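Chapter 4
Boards, Bowls and Cups: Setting Up a Small Work Surface

What you will learn in this chapter
Choosing a board for the job
Where the bowl goes, where the cup goes
Clearing in the right order
Keeping a wooden board in decent shape

Key words: work surface, landing spot, reach, grain, wipe-down

4.1 Before you start

Most kitchen trouble starts before any food comes out. Wrong board. Bowl on the far side. Cup right where the elbow goes. You will spend the first practical of this unit doing nothing but setting out and putting away, and yes it is graded.

The students in the Weldu evening course asked for a chapter on this after the April practical, when half the benches ran over time. Desta Berhe, who was teaching that group, had timed them. Setting out took 87 seconds at the quickest bench. The slowest took 300, and that bench had fewer things to put out. Same cupboards, same list. The slow bench kept moving the bowl.

So. A short chapter, a lot of practice.

4.2 The board

Pick the board first. Everything else gets placed in relation to it.

A big board gives you space to work and space to park things. A small board gives you one or the other. For the tasks in this unit use the large one, even if it feels like too much. Lay it flat and press each corner in turn. If it rocks, move it or put a damp cloth underneath. Dont work on a rocking board.

Square to the edge of the bench is the usual way. Some people like it turned at an angle, so that the long side follows the forearm. Either is fine as long as you can reach the far corner without leaning. Try both in Exercise 4A and write down which one you kept.

Look at the grain too. Knives and scrapers go easier in one direction, and you wipe along it, same as you would a table top.

4.3 Bowl and cup

Two things go on nearly every board in this book: a bowl to collect in and a small cup for measured amounts.

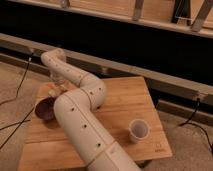 The bowl goes on the side of your weaker hand. Left end for most people. It takes whatever you have finished with, so it needs to be close enough to drop things in and far enough that you arent working around it. Soft items waiting their turn can sit next to the bowl, that keeps the middle of the board free.

The cup stands upright on the other side. Small cups tip easily. Keep it away from the edge and out of the path of your sleeve, and fill it after it is in place. Carrying a full cup across a board is how most spills in the Emville kitchen got started, going by the log on the door.

Leave the middle alone! It fills up by itself.

A note on sizes. For the exercises you want a cup that holds 100 ml and a bowl of roughly 320 ml. Bigger bowls are fine for a real meal but they eat up the board. If your kitchen uses the Collico set, take the smallest bowl in the stack.

4.4 Clearing

Reverse order, more or less. Cup first, it is the thing most likely to go over. Then anything loose. Then the bowl, both hands, kept level. Board last.

Common mistakes:
Lifting the board with things still on it
Stacking the cup inside a bowl that still has scraps in it
Wiping around an object when you could pick it up
Putting the board away wet

That last one matters more than it looks. Wood that dries flat against a wall stays damp on one face and the board starts to warp. Stand it on its long edge with air on both sides. Never in the dishwasher. Wash, rinse, wipe, stand. Oil it when the surface looks pale and dry, a thin coat, leave overnite, buff off the rest.

Exercise 4A
Work in pairs. One sets out a board, a bowl and a cup, the other times and says nothing. Swap. Do it three times each and record every time, including the bad ones. Then turn the board to an angle and repeat.

Exercise 4B
Set out for a partner who uses the opposite hand from you. Which items had to move? Draw both layouts in your Cludport workbook, from above, labels only, no shading.

Exercise 4C
Clear the board in the order given in 4.4, then in any order you like. Note anything you had to pick up twice.

Bring your times to the next session. Section 4.5 uses them for the bench plan, and you cant do the bench plan without them.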